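Folding and sorting a mixed pile of fabric remnants on a big table

Textiles & Sewing > Storage and tidying
Asked in August, 3 replies

Posted by bobbinandbean

Hello everyone! I have been reading this board for ages and have finally worked up the nerve to post. I inherited my aunt's fabric when she moved into a smaller place, and it came to me in ten big bags, all of it mixed together. There are long strips left over from curtains and trousers, soft thin cloths that won't hold a crease, skinny bits of binding, and now and then a lovely big piece that I would happily make a skirt from if I could only find it again when I wanted it.

I have the use of a big white table at the Casterdale community room in the mornings until 11:30, so space to lay things out isn't the trouble. My trouble is that I start off well, get a nice row of folded pieces going, and then pull out something long and narrow and have no idea what to do with it. If I fold it like a towel it makes a fat little brick. If I roll it, it comes unrolled in the bin. And the slippery ones slide off whatever I put them on top of. By the time I have to pack up, half of it goes back into the bag the way it came out, which is very discouraging.

So what I would love to know is how you all handle long strips, how you handle the soft thin ones, and whether you sort by color or by kind of fabric first. I have 20 clear bins with lids (Finport, the shallow sort) and one bookcase to put everything in. Thank you in advance, and sorry for the essay!

Reply from marigold_hems
Marked as most helpful

Oh, I do feel for you, I went through the same thing when we cleared my mother-in-law's sewing room, and I remember standing there thinking I would just close the door and let it be someone else's problem. It gets better, I promise, and a big table is half the battle.

Sort by kind first and leave color until the very end. I did it the other way around and had a beautiful rainbow for one afternoon, and then I needed a bit of sturdy cotton for a bag bottom and had to go through every single bin to find it. Kind of fabric tells you what it's good for. So you want your stiff, flat-lying pieces together, your soft drapey pieces together, your stretchy ones, and then one bin for narrow things like binding and ribbon and strips too thin to cut anything from.

Now, the long strips. Lay the strip out flat its whole length before you fold anything. I know it takes up the table, but if you fold from a heap you get a twist in the middle that you don't find until you've finished. I put mine down on a slant so I can reach both ends without walking around, and smooth from the near end toward the far corner with the side of my hand. Don't pull it! If you tug on one end the edges bow and then your fold is crooked. 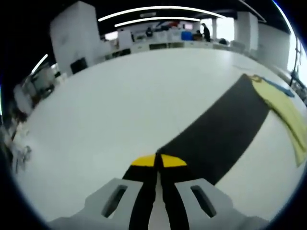 How do I keep the soft cloths from sliding around while I fold the dark strip next to them?

Move them off to one side as a group and put something with a bit of weight on top, such as a hardback book or a cutting ruler, then bring them back one at a time once the strip is folded and out of the way.

(My daughter asked me exactly that the last time we had a sorting day, so I thought it might save you asking as well.)

Once the strip is flat, bring one end over to meet the other, then do that again, and keep going until it's a little shorter than your bin is wide. Then stand it on its edge in the bin like a file in a drawer, with the folded side up. That is the whole answer to your fat little brick, I think. A brick is only annoying when it's lying under other bricks. Standing up, you can see every piece at a glance and pull one out without upsetting its neighbors.

For the thin soft ones I gave up on folding them bare. I cut up old cereal boxes into cards, all one size, and wrap the cloth around the card, then tuck the last corner in. Please don't pin it, pins leave marks in fine fabric if they sit there a long while. The card gives it a backbone and it'll stand up in the bin along with everything else. If a piece is badly creased, give it a shake and a light press before you wrap it, or the creases will still be there next spring and twice as stubborn.

I have a soft spot for those pale yellowy greens in thin cotton, by the way. If your aunt left you any of those, hang on to them, they make the prettiest linings for a dark gray pouch.

Reply from tuckerR

just throw out anything smaller than your hand. I had something like 3000 scraps saved up "for quilting" and I don't quilt. Went to the animal shelter as bed stuffing and I haven't missed one of them

for the long ones I use a toilet roll tube and a hair elastic. done

Reply from thimbleweed

Lovely answer from marigold, and I would only add a few things from my own muddling along.

I'd be careful with tuckerR's elastic on anything you care about. It leaves a waist in the fabric, and the rubber ones go sticky in a warm cupboard and take the color with them. A loose loop of selvage tied in a bow does the same job. The tube itself is a very good idea for ribbon and binding, though, and I use them all the time. Start with the end tucked inside the tube so that it doesn't spin.

On the bins: shallow ones are fine for standing pieces if you cut your cards to match. Measure the inside height with the lid on before you cut a single card! I made a whole set too tall and had to trim every one. And label the short end that faces you, since it's the only part you'll see in the bookcase. I use a strip of masking tape and a pencil, because I change my mind constantly and a label maker makes me feel I have to commit.

Something that helped me with the time limit was only opening one bag per visit. It feels slow, but you go home with one bag finished and put away, and nothing has to be stuffed back in. Before I start folding I spread the bag out across the table and go through it quickly: good size, long and narrow, thin and slippery, and give away. No folding at all until it's in piles. Then I fold one pile from start to finish, so my hands get into the rhythm of it and I'm not switching from rolling to wrapping to folding every other minute.

If the table has a very smooth top, spread an old flannel sheet over the part where you do the slippery ones. It grips just enough. I wouldn't bother for heavier cloth, which stays where you put it.

Oh, and if you're shopping for fabric boards and don't want to eat that much cereal, Björklund sells packs of plain ones, and Vekham does a narrower board that I like better for small cuts. I have both and they live quite happily in the same bin.

Comment from bobbinandbean

You are all so kind! I did the first bag this morning with the piles and the flannel sheet, and cards made from a cracker box. The strips standing on edge look wonderful, I took the lid off twice after I got home just to look at them. I've kept three toilet roll tubes for the binding and I'm saving more. The give-away pile is going to the school craft cupboard, apart from one little piece of corduroy I went back for.

Is there any trick for velvet? I found a length at the bottom of the bag and I'm afraid to fold it at all.

Comment from marigold_hems

Roll it with the pile facing out, around a wide tube if you can get one from a fabric store (they often give them away), and lay it on the top shelf with nothing on it. So glad the first bag went well!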